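Trorero call it quits after final November run

Last updated: 4:43 p.m.

Trorero are splitting up. The post-punk four-piece posted the news to their mailing list this morning, a short note signed by all four members, no drama in it. One more record, one more run of shows in November, then done.

"We said we'd stop when the songs stopped coming easy," the note reads. "They've stopped coming easy. Thank you for 20 years."

Singer and guitarist Marit Sjögren and bassist Torunn Eklund started the group as a duo with a borrowed drum machine, playing art school parties and one very bad wedding. First single was "Skullari," pressed in a run of 100 copies with hand-stamped sleeves. Copies go for silly money now. The debut album came two years after that and did next to nothing on release, then kept turning up on other bands' lists of favorites until the label had to repress it.

The last album is called Onyeka. Eleven songs, 43 minutes, out at the start of November. Sjögren told us by phone that most of it was tracked live with all four in one room, vocals and a few keyboard parts added later.

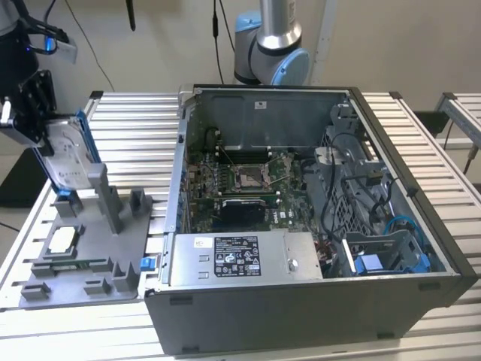 What's on the record

Opener "Low Water" went up on the band's page along with the note and it's a good one. Dry drums, Eklund's bass way up front, Sjögren half talking the verses. Closer to the first album than anything they have done in a decade. The title track runs past eight minutes and is mostly organ and voice — Sjögren says it was written in one afternoon and the band argued about it for a year.

Also on there: a new version of "Skullari," slower, with Eklund singing lead for the first time on any Trorero record.

"I never wanted to," Eklund said. "Marit had a cold. I sang a guide vocal so the drummer would know where he was, and then everybody liked the guide vocal and I lost the vote three to one."

Vinyl, CD and download. The vinyl comes with a booklet of old flyers and set lists, put together by Eklund from boxes she kept in her mother's attic. 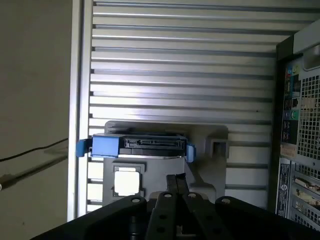

The tour is 20 dates, mostly small rooms, several of them places the band played on its first time out. It ends with two nights at Somell, the old dance hall where they recorded their live EP. First night is the debut album front to back. Second night the set list gets picked by people on the mailing list, one vote each, and Sjögren says they will play whatever wins "even if it's the B-sides nobody rehearsed."

Support on all dates has not been anounced. Tickets go on sale at 10 a.m. tomorrow through the venues, mailing list members get a code tonight. Limit of four per person. Doors times vary so check with the venue.

As for what comes next, not much has been settled. Sjögren has been writing music for a theater company and wants to keep at that. Eklund is producing a record for a younger band, wouldn't say which one. The drummer and keyboard player are both staying in music, according to the note, though it doesn't go in to detail.

A reunion? Eklund laughed at that. "Ask me when I need a new roof." Sjögren was firmer and said no, the Somell shows are the end of it and the name gets retired after the second night.

Full dates should be on the band's page by this evening. We'll add them when they're up. Review of Onyeka to follow closer to release.

Recent news

Festival moves second stage indoors after noise complaints
Listen: three new songs from this week's inbox
Record fair returns to the bus depot with more tables
Interview: on tour with two drummers and one van
Lost 1980s cassette comp gets first vinyl release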